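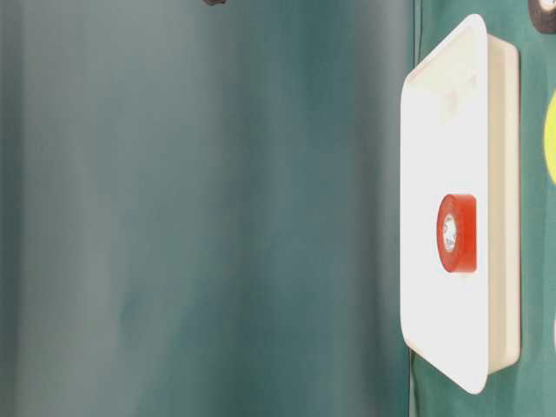 Plorcombe Workroom News, January 2019

Every winter somebody decides the workroom needs a system. Last time it was hooks. This time it's trays, and the plan goes like this: tape no longer lives in drawers, on windowsills or around people's wrists like a bracelet. It lives in a white plastic tray, one tray to a bench, and whoever finishes with a roll drops it back in. Red tape is for anything that isn't ready to leave the room. Clear tape is for anything that is. The brown stuff is for the outside of boxes and nothing else, please.

I have been asked to write this up in an encouraging way. I'll do what I can.

The idea came from Mieke Verstraete, who saw something like it at Pasten when she went over to look at their packing benches. She came back impressed. Everything at Pasten had a place, she said, and people found things without asking. I don't doubt it. I do wonder how much of that was the trays and how much was the fact that they'd known for a week she was coming. Any room looks organized when it's expecting company. Mine does, for an afternoon.

To be fair to the trays, the problem they're meant to fix is real enough. In the fall we bought tape in a hurry more than once, and then found a perfectly good supply under the coats. Gayan Saha went through the receipts and worked out that we'd spent some 600 dollars on tape and labels over the year, a figure that got read out at the meeting to a lot of shuffling. He was careful to say he couldn't tell how much of it was waste. A few people have since started quoting it as if all of it was, so let me repeat what Gayan said: he couldn't tell.

What I can't get past is the red. Red tape as a warning works only as long as red tape is used for nothing else, and we're not good at that. Give a person a box that won't stay shut and they'll take whatever roll is closest. Now that the rolls sit out in the open on the benches, the red one is very often the closest, and it's easy to spot. So I'd expect a good many boxes marked "not ready" by people who only wanted them closed. Torbjørn Torvik says this will sort itself out once everyone is used to it. He said the same about the hooks.

The trays are Maltel, the shallow kind with rounded corners and a wide lip. They're decent trays. They wipe clean, they stack, and a roll of tape on its side won't go far in one unless the bench gets a real knock. White was picked so small things show up against it. It also means every smudge shows up, and I'd like to hear in the spring whether they're still white or whether we've all quietly agreed on cream. Milan Coppens wanted the deeper version from Aerts and was voted down on price. I think he was right, for what it's worth. A shallow tray fills up in a day, and a full tray is just a drawer with no front.

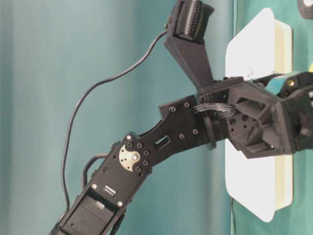
Cloth is the other half of the plan, and I'm less sure about it than I am about the tape. The benches are getting a dark cover and there's more cloth going up at the back, partly to cut the glare and partly because Mieke thinks people are tidier when there's a plain color around them. We were told it would look smooth. Well, teal-blue fabric hangs the way fabric hangs, with soft folds running down it, and I don't mind them a bit, but nobody should be promised a flat wall and handed a curtain. If flat is what's wanted, it needs a batten and a proper pull at the bottom, or else a steam iron and someone with a free evening. I like the color, at least. It's easy on the eyes by late afternoon, and I'll give the plan that one without a fight.

My worry about cloth on the benches is more practical. Tape and fabric are natural enemies. Lay a strip down for a second while you reach for the scissors and it comes up furry, and then it won't stick to the thing you cut it for. Anyone who has wrapped a gift on a bedspread knows this already. I'd keep the cover for sorting and handling, where a soft surface does some good, and do the taping on bare wood or on one of those cutting mats that have been leaning behind the door for as long as I've been coming here. Brisa Becerra tried both ways and says the cloth is fine if you stick the strip to the rim of the tray while you wait. That does work. It also leaves a sticky rim, and we're back to the question of how long white stays white.

So, what has been agreed. The trays stay out until April, and then we look at them again. The rules for that stretch are short:

Red tape goes on things that aren't ready. If you only need a box closed, use clear.

Put the roll back in the tray on the bench you took it from. The next bench over doesn't count.

Fold the end of the tape under before you put it down. I asked for this one myself, and I'd trade the entire tray plan for it.

Scissors, markers, keys, cough drops and phone chargers are not tape.

If a roll is nearly finished, leave it in the tray with the new one. Don't hide it. Don't take it home either.

I asked how we'd know in April whether any of this had helped, and got a few different answers. Torbjørn thinks we'll just feel it. Mieke would like to see fewer people wandering around asking where things are. Gayan wants to compare what we buy, which seems to me the only one of the three you could argue about with a straight face, though a slow spring would make the trays look clever no matter what they did. I've suggested we also write down each time a box leaves with red tape on it. There's a sheet of paper on the back of the door for that, with a pencil on a string. Please use it, even if the box was yours.

Milan, meanwhile, has gone and bought one of the deep Aerts trays out of his own pocket and put it on the end bench. Last I looked, it was holding two rolls of brown tape, a glove and most of a sandwich.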